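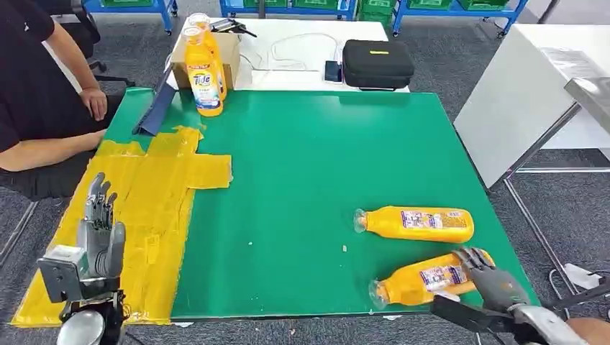

Keeping Detergent Bottles in Order on a Workbench

Laundry detergent gets used for more than clothes. In a workshop it ends up washing rags, aprons and seat covers, and the bottles tend to drift across the bench.

Stand them up at the back edge. A bottle lying on its side, like the two orange ones on the green mat, can seep if the cap was not turned all the way. Tighten the cap before you set one down.

Mark a zone with tape. Yellow shows up well on a green mat. Press each strip down from the middle outward, and replace it when the corners lift.

Wipe the mat with warm water after a spill. Soap makes it slick. Go over it 3 times with a clean cloth and let it dry for 5 minutes. 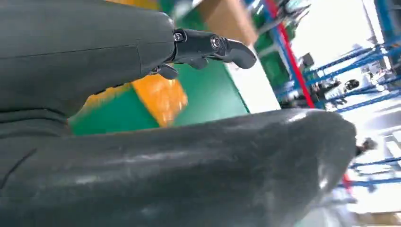

Yaneth Henao
Home and Workshop Editor

Bright colors are easy to find again. Orange against green can be picked out even at a quick glance, so keep orange containers on the green part of the bench and put gray and black tools somewhere else.

Check caps again in May, before the bench gets busy.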